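Call for Participants: Student Robotics Project, Cloth Handling Strand

The Tirley Institute invites applications from enrolled students who wish to join the Likasum project for the coming term. Likasum is a student project in which members teach robot arms to handle clothing and household linen. There are 4 places available.

Participants will attend one evening session each week in the robotics workshop, under the supervision of Beatriz Aguiar and Fasil Lemma. Duties include guiding the arm by hand control, checking recordings, labelling them and keeping the session log. Each participant is expected to complete 100 recorded attempts before the end of term. The project's archive now holds 474 accepted recordings, and the target for the year is 2,000.

Applicants should:
be registered on any course at the Institute, at any level
be free on Thursday evenings from November
have completed the workshop safety induction, or be willing to do so before the first session

Previous experience of programming is welcome but is not required. Patience with repeated work is essential - a single fold may be attempted many times in one evening.

Current work concerns grasping and lifting white fabric on a table top.
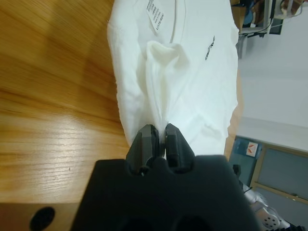
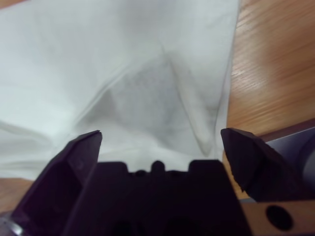

Gripper and cloth, seen from the wrist camera.

Places are unpaid. Participants who complete the term will receive a certificate and may put their names forward for the team entering the Citano student competition.

Applications should consist of one page stating the applicant's course, year of study and reasons for applying. They should be handed in at the workshop office, marked for the attention of Nuno Correia, by 17 Oct 2019. Late applications will be held on a reserve list.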